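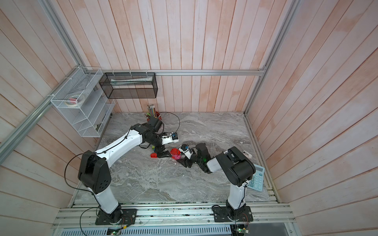
Sixteen nights with the new glucose sensor

So I've had the Gritell sensor on my arm for 16 days now and I'm mostly a fan! It went on with barely a pinch (I still pulled a face) and the app paired first time, which the old one never managed.

My one grumble is the low alarm. It went off twice at three in the morning when I'd rolled onto that side, and the finger prick said I was fine both times. Omid at the clinic told me to try wearing it further round the back, and that's helped a lot. 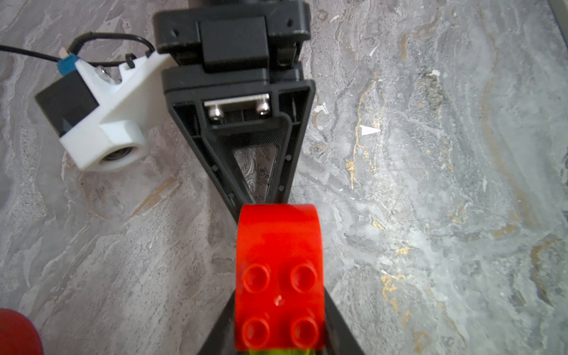

What it's costing me

A starter pack was 280 and a full year would be 1,832 if I paid for it all myself – ouch. I'm waiting to hear about funding in November.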